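I held off on buying a label maker for years because I figured masking tape and a marker did the same job for a dollar. And they do, for a while! Then the tape curls up, the marker fades, and you're opening every drawer in the house looking for the picture hooks. So in February I finally caved and got the Drovora, the little handheld one with the keyboard. I've been using it ever since and I have opinions.

First, the keyboard. It's laid out like a normal computer keyboard, which sounds like a small thing until you've used one of those ABC-order ones (my old office had an Akell like that and I hated it with my whole heart). The keys are rubbery and a bit stiff. If you have big thumbs you'll hit the wrong letter now and then, and the backspace is way up in the corner where you have to go hunting for it. You get used to it. I still swear at it sometimes.

The screen is small and shows you one line at a time, even when you're printing two. There's a preview button, but it scrolls past so slowly that I stopped bothering and just print. That's how I ended up with a very nice label that says BATERIES. It's still on the drawer.

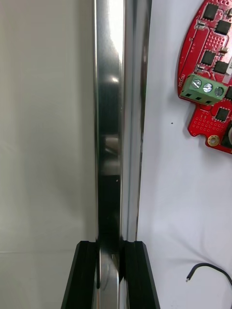 Print quality is where I really warmed up to it. The letters come out crisp and dark, and the bigger sizes are easy to read from across the room. I stick with the plain font in all caps. There are a bunch of fancy ones and a menu of little pictures (a cat, a snowman, a fish for some reason), and I tried them all the first night and haven't touched them again. Okay, I used the cat once, on the treat jar.

Now the tape. It sticks like crazy to anything smooth, so plastic bins, metal, glass, the inside of the fridge, all great. I've had labels go through the dishwasher on the top rack and come out looking the same as they went in. On rough stuff it's a different story. I tried it on the canvas baskets in the hall closet and the corners were lifting by bedtime. For those I went back to tags on string.

The refills are my big complaint. Every single label comes out with a blank strip on both ends, and you can't turn that off, only make it a little shorter. If you're doing one word at a time you're throwing away nearly as much tape as you're using! What I do now is type a whole batch with spaces in between, print it as one long strip, and cut it up with scissors. It's fussier but a cartridge lasts so much longer that way. I also tried a pack of the Tuncer off-brand tape, and it fit fine and printed fine, but the backing was a pain to peel. The Drovora tape has a split down the back so you can bend it and pop it right off. With the other one I was picking at the corner with a fingernail every time.

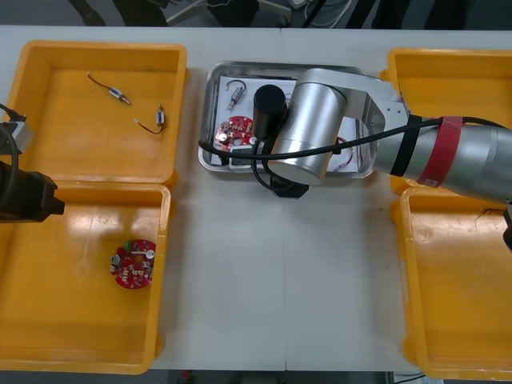
Batteries go quicker than I'd like, too. It will run off a wall plug, but the plug isn't in the box, and I only found that out after I'd thrown away the receipt. I put rechargeables in it and those have been fine. It shuts itself off if you walk away for a bit, and it does remember what you were typing, so points for that.

I looked at the Gralholm before I bought this one. That's the kind you run from your phone, and it's cuter and it fits in a pocket. But I didn't want to make an account to label a jar of rice, so that was the end of that. If you like doing everything on your phone you might feel differently.

Would I buy it again? Yep. I'd buy the wall plug at the same time, and I'd skip the carrying case, which is stiff and doesn't have room for a spare tape. Get the half-inch white with black letters to start. The clear tape looks pretty in the store photos but you can hardly read it on anything dark, and I've got most of a roll sitting in the drawer next to the BATERIES.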